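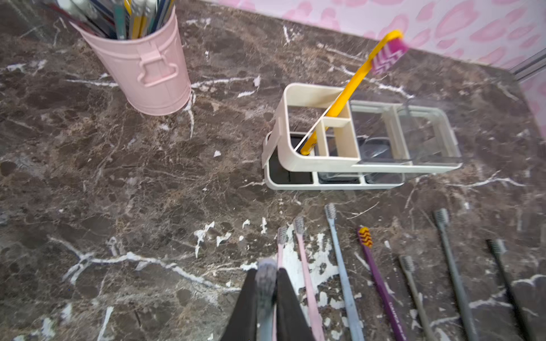
Toothbrush storage for a shared bathroom: divided organiser or one big cup?

Ridell
I'm sorting out the toothbrushes at our place and can't settle on what to keep them in. At the moment most of them are lying on the marble in a row and one is in the cream organiser, leaning over in its left compartment. The pink bucket is full of pens, pencils and what have you. There are 14 brushes in the house altogether if you include the spares and the ones kept for cleaning taps. Has anyone used a divided organiser for longer than a month or two?

pluden20
We've had one for 3 years. The square compartments are fine for upright brushes but a thin handle will always lean. I put two in each so they hold each other up.

Woltley
I wouldn't put two together. The heads touch and that's the one thing you want to avoid. One per compartment, spares in a drawer in their packets.

pluden20
They don't touch if you face them away from each other. Never had a problem.

Woltley
Until somebody puts one back the wrong way round. With children in the house that's every morning.

Ridell
No children here, but point taken. What about the white bits on the worktop? It's flaky stuff, a fair patch of it under the brushes. Could be old paste, could be paint.

hodzic_h
Try a damp cloth and warm water first. Dried paste softens if you leave the cloth on it for 20 minutes. Don't use vinegar or limescale remover on marble, it will mark it. If it's paint, a plastic scraper held flat.

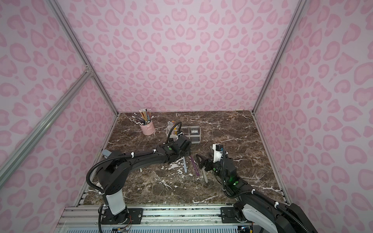 hodzic_h
Also get the pens out of there. A pot of pencils next to the toothbrushes means someone will drop a brush in with them sooner or later. Ours live by the phone.

Ridell
The pencils are there for the shopping list. I could move them, I suppose.

Woltley
Move them. Then use the bucket for the cleaning brushes and label it.

pluden20
I'd leave the bucket alone. It's a good pencil pot and metal can rust if you keep wet things in it. Get a cheap plastic beaker for the tap brushes.

Ridell
Right, beaker for the tap brushes, one brush per compartment, spares in the drawer. Will do the worktop tonight with the cloth and see what comes off.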